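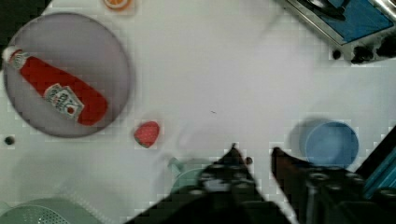

Figure 2. Wrist view of the toy kitchen, with both gripper fingers at the lower edge and the ketchup bottle on the plate.

3.2 Collecting the demonstrations

I did most of the driving for this part of the study myself, so let me tell you how it went from the chair. We call the setup Rodo (the name was on a sticker on the first controller we bought, and it stuck around longer than the controller did). You sit with a handheld grip, squeeze to close the fingers, and the arm copies your hand at a reduced scale. My co-author Lovely Cabanatuan prefers to teach by hand – she takes hold of the arm itself and walks it through the motion – and we ended up keeping both kinds of data, labeled separately.

The wrist view in Figure 2 is what the policy gets, and I tried to drive from it alone as much as I could. It takes getting used to! The fingers are always there at the bottom, the table slides around under you, and a thing you want can be half out of sight. Look at the orange slice near the top, for instance. If I wanted that slice I would have to move up first and only then decide how to come at it, and a person watching from across the room would never bother with the extra step. We left those little searching moves in the data. Lovely wanted to trim them, I wanted to keep them, and we trained on both versions to settle it (see Section 4).

Bottles gave me the most trouble as an operator. One lying across a plate, like the ketchup bottle in the figure, has a long axis that doesn't line up with the gripper, so you have to turn the wrist before you go down. My early demonstrations turned too late. I'd be nearly at the plate, notice the angle, back off and try again, and the recordings are full of that wobble. By the second week I was turning on the way over without thinking about it – great for me, less great for consistency, as my early and late demonstrations hardly look like the work of the same person.

We recorded 71 demonstrations by remote control and 20 by hand guiding. Of the remote ones we threw out nine, all for dropped connections and none for clumsiness. Hand guiding was faster per attempt and felt much nicer, and you can sense right away when the arm is about to bump something like the bowl or the stove. The catch is that your own forearm keeps wandering into the wrist view, so those recordings needed a masking pass that the others didn't.

The layout was changed between attempts following the shuffle sheet from the Zirkunholm trials, which we borrowed with only small edits. I'll admit I cheated on it a few times in February when I was tired, putting the strawberry back more or less where it had been. Those attempts are marked in the release notes. Readers who know the earlier Zeman protocol will notice that we don't reset the arm to a fixed home pose either. We start wherever the last attempt ended, and the policy seems to cope with that fine.

Gripper commands were logged through Graltico along with the arm pose, and the two streams were lined up afterward.

14 shares | 3 comments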